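Veined marble
By Aled Landeg, August
2 min read

Veined marble is limestone that got squashed and cooked deep underground, and I'm daft about it! The grey and brown streaks are bits of clay, sand or iron that were in the limestone to begin with (pure stuff comes out white). My favourite piece is a church step in Kuusk, laid in 1668 and still lovely. Keep lemon juice off yours, though – acid eats the polish.

Contact | © Aled Landeg | Back to top

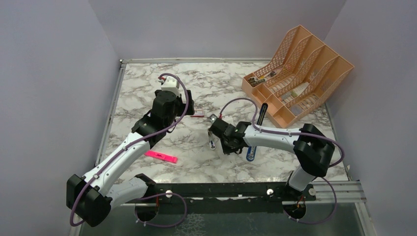
Page last changed: August, 7.40 pm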